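Inside the Road Cases: A Visit to the Vuvalbridge Open Day

Posted 11/12/24 in Touring & Production
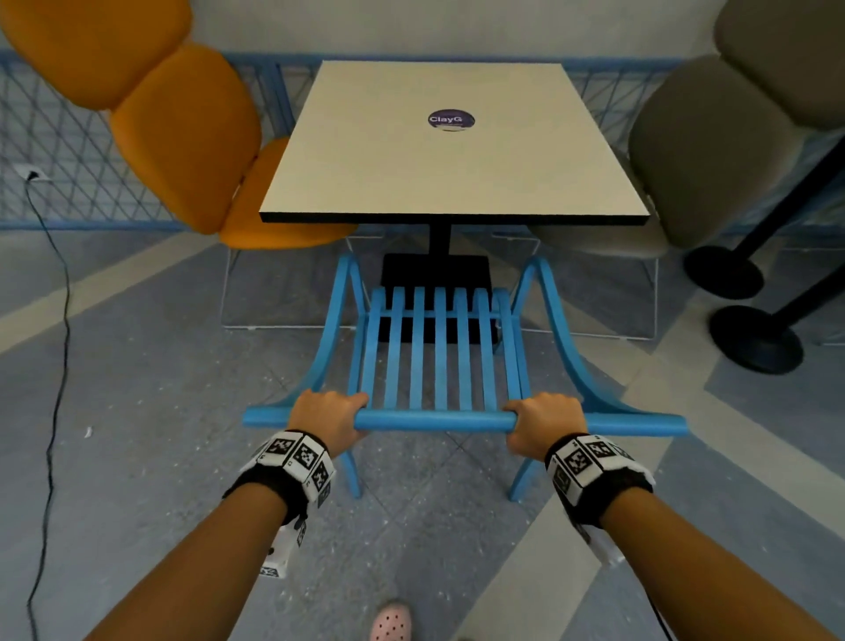 Vuvalbridge has handled rehearsal space and equipment storage for touring acts since the old freight depot was converted, and its annual open day is the only time the main floor is accessible to people without a production pass. The programme covered load-in procedure, monitor mixing, backline maintenance and a short closing set. 

Registration was at the east dock. Attendees were divided into two groups, and mine started on the main floor with production manager Kimie Sekiguchi. The floor is a single room with a flat concrete slab, a demountable stage at the north end and a motor grid overhead. Hire is sold in blocks of nine days. Sekiguchi explained that the figure comes from the working pattern of the mid-sized tours that make up most of the bookings: two days to hang and focus, one to ring out the PA, five for the band, and one to pack in truck order. Acts that ask for less tend to drop the packing day, and she recommended against it.

The stage had been set for Cadidon, the four-piece whose theatre tour was in its final week of preparation. The tour was originally announced for July and was rebooked when two of the venues closed for roof work. Most of the routing survived. The set list did not, and the revised version drops the acoustic segment from the middle of the show and puts the second album's closing track in its place. A printed copy was taped to the drum riser with three songs struck out in pencil. Sekiguchi would not be drawn on whether the pencil was current.

Load-in was demonstrated with a partial rig. Each case carries a coloured label for its stage position and a number for its place in the truck, and the inventory for this tour runs to 372 items, including cable looms. Crew read the colour first and the number second. An item with a number and no colour stays on the dock until someone claims it. The demonstration covered the drum riser, two guitar positions and the keyboard position, and it was carried out at working speed with very little commentary. Questions were held until the cases were empty and stacked.

Several of those questions concerned the use of in-house PA at smaller theatres. The tour carries its own consoles, monitors and microphones but will use house speakers in every room that has a serviceable system. The largest venue on the schedule holds 2000 and the smallest holds 1000. Carrying a PA sized for the first would mean leaving half of it in the truck at the second. The trade-off is time: a house system has to be measured and corrected each afternoon, and the result is less consistent from night to night.

The monitor session was led by Sayaka Hirano, who mixes Cadidon's in-ears from the stage-left wing. Hirano supplied eight belt packs so that listeners could hear the singer's mix and then the drummer's over the same recorded rehearsal. The differences were larger than I expected. The singer's mix was mostly voice and piano, with the snare low and the bass guitar almost absent. The drummer's was click, bass, his own kick drum and a small amount of lead vocal for cues. Audience microphones were present in both, panned hard, and were brought up between songs. Hirano ran one verse without them, and the effect was of standing in a cupboard.

She also covered the talkback arrangement. Every player has a footswitch that routes a microphone to the other players and to the monitor desk but to nothing else. In rehearsal it is used constantly. During a show it is used for tuning problems, dropped sections and broken strings. The switch is a latching type on the keyboard position and a momentary type everywhere else, and Hirano said she would like them all to be momentary.

Lunch was sandwiches, soup and a tray of lamingtons. Tea and coffee were free. The vegetarian option ran out early, and the second group had to wait for more to be brought over from the café.

The afternoon began in the backline workshop, a long room behind the main floor with benches down one side. Crescencio Collado looks after amplifiers. He had a twin-channel valve head open on the bench, unplugged and discharged, and went through the checks made on every amplifier before it leaves the building: valve seating, bias, fuse rating, speaker lead, handle screws. The last item drew a laugh, but by his account a loose handle is behind more tour damage than any electrical fault. Spare valves are bought in matched pairs, tested on arrival and tested again before dispatch.

Toshiko Chiba had the neighbouring bench and the guitars. Her subject was string gauge and neck relief across a change of climate, a practical concern for a tour that goes from coastal humidity to dry inland towns within the same week. She measures relief at the seventh fret on arrival and again after an hour under lights. Instruments that have moved are adjusted in small steps and left to settle. A guitar tuned a whole tone down for two songs of the set has its own setup sheet and a heavier set of strings, and is never used as a spare for the others. Chiba passed the feeler gauges around and let people try a measurement on a workshop bass. This was the best-organised session of the day and could have run longer.

Less successful was the talk on show control. Shawky is the cue software used for lighting and playback on this tour, and Mohsin Rana, the programmer, had prepared a walk-through of one song from count-in to blackout. The projector was too dim for a room with open dock doors, and the cue list could not be read past the second row. What could be followed was useful. Playback sends timecode, lighting follows it, and each section has a manual release so that the operator can keep going if the band extends an ending. Rana keeps two versions of the show file, one with timecode and one without, and rehearses both. A handout with the cue list would have solved the visibility problem, and I suggested one on the feedback form.

The support act, Taro, closed the day with a five-song set on the main stage. Taro performs alone with a baritone guitar, a loop pedal and a small analogue synthesiser. The first two songs were new and unreleased. The third relied on a loop that was recorded slightly short, so that the pattern turned over ahead of the vocal phrase, and it was stopped and restarted without fuss. Sound in the room was clear in the midrange and heavy below, as is usual on a concrete slab with few people standing on it. The fourth song, for voice and synthesiser only, was the strongest of the set and made good use of the low end. No encore was scheduled and none was given.

Practical notes for anyone considering next year. Closed shoes are required on the main floor and are checked at the door. Hearing protection is supplied, but the foam plugs are basic and it is worth bringing your own. Photography is permitted in the green room and the workshop but not of consoles, set lists or cue screens. Parking at the east dock is reserved for trucks, and visitors are directed to the gravel lot across the road, where the surface is rough and the lighting is poor after dark. The station is a fifteen-minute walk by the canal path.

Bookings are made through the Vuvalbridge office by email. Tickets for the two groups are sold separately. The morning floor group sees the load-in at full crew strength, and the workshop group gets more bench time with Collado and Chiba.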